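The Sequel Will See You Now

Mokero is back, which will surprise anyone who watched him fall into a volcano.

The trailer for Mokero: Ostside Rising landed in July, and it has everything we have come to expect from a series that began life as a modest heist picture and now requires a family tree. There's a motorcycle. There's a bridge, briefly. There's a man in a good coat telling another man in a good coat that he should have stayed dead, a line that got a cheer at the press screening I attended, possibly from the person who wrote it.

For those who lost track somewhere around the submarine, a refresher. The first film cost 2 million dollars, most of which seems to have gone on fog. Genivaldo Araújo played a safecracker with a bad knee who wanted to rob one bank and go home to his mother. He robbed the bank. He went home. Credits. It ran 82 minutes and you could be at dinner by eight.

Then it made money, and the mother turned out to be a spy.

By the third installment the knee had been forgotten entirely (he outruns a helicopter), and the fourth moved the action to the city of Drimbridge, a place with no discernible weather, government or traffic laws. Drimbridge has been blown up in every film since. Its residents never move away. I assume the rents are reasonable.

What makes the new one interesting, or at least interesting enough to fill this page, is that the studio has handed it to Debora Ferraro. Her last film, Costa, was a drama about two sisters not selling a hotel. It contained one raised voice and a very long scene involving soup. I loved it, as did the other people in the theater, both of us.

"I told them I wanted to bring back the knee," Ferraro says over coffee, in the tone of a woman who has had this meeting many times. "They said, which knee? I said, exactly."

She got her way, up to a point. The script she inherited called for over 2,000 extras and a tidal wave. She cut the wave and kept the extras, who now spend much of the second act waiting for a train. She also insisted on shooting the opening robbery in one room with 18 pages of dialogue and no music, and claims the studio's notes on that scene consisted of the word "help."

Araújo, for his part, seems delighted. He is older now and has stopped pretending otherwise, and he limps through the trailer with real commitment. "For ten years I have been running on green carpet," he tells me. "Debora asked me to sit down at a table and be frightened. I said, what kind of table? She thought I was joking."

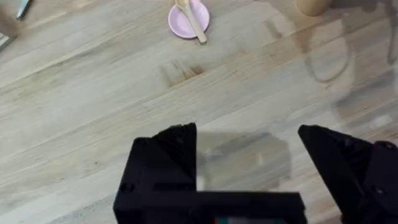
Pale wood, with a knot or a stain in the grain.

Whether any of this survives contact with the audience is another matter. The last Mokero opened huge and then fell off a cliff, much like Mokero, and early reactions to the trailer have been divided between people who want more explosions and people who want to know about the volcano. Ferraro won't discuss the volcano. Pressed, she says it is addressed "in a single line, by someone leaving a room."

There is already a script for the next one. Araújo hasn't read it, but he has been told to bring a swimsuit.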